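open day at Clindel, thread as I go bc my notes are a mess

1/ Made it to the Grustgate building just before 10. Sign-in line out the door. Badge number 306, so yeah, busy.

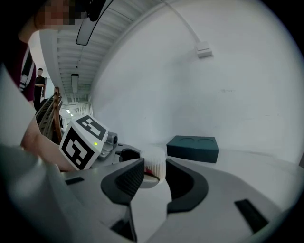
Cotton swabs in the grip, teal foam block waiting on the table

2/ First stop was the hand-held gripper table. You hold the thing yourself and pick stuff up with it. The idea is a person does the job by hand, the tool records it, and later an arm gets trained on the recordings. No arm at this table at all, just people and the tool.

3/ Swabs are a good pick for this btw. Light little tub, easy to knock over. Squeeze too hard and you feel the side give.

4/ Asked about the cube with the black and white codes on it. It's for tracking – tells the system where the gripper is and which way it's turned. Guy next to me thought it was a QR code and kept trying to scan it

5/ My turn. Worse than I expected. Your wrist wants to do everything and the tool is heavier at the front than you'd think. Dropped the tub twice, got it on the third go. They keep the bad tries too, apparently those are useful.

6/ They want 50 good runs per object before they move on to the next one. Total so far is 3611 across everything. Somebody has very strong forearms

7/ Q from a teacher in our group: why not just program the arm? Answer was that you can, if the tub is always in the same spot. Move it a few inches and you're writing it all over again. Fair.

8/ Quick break. Coffee is free, the line is not short. Talked to two people from Daher who came to look at the sorting line and hadn't even seen the gripper stuff yet. Sent them over

9/ Sorting line is the Celtow setup, other end of the floor. Louder, faster, everyone had their phone out. Small boxes in, small boxes out. It jammed once and a tech cleared it in 17 seconds, I timed it lol

10/ Liked the gripper table more tbh. You get to be bad at it yourself and the staff let you take your time. Wish there was somewhere to see what the arm does with the recordings afterward, they said maybe at the next one in September

11/ If you're going this afternoon: side entrance is quicker, gripper table first, wear short sleeves bc it gets warm in there. Cafe shuts at 3.

12/ ok phone at 4%, will answer questoins tonight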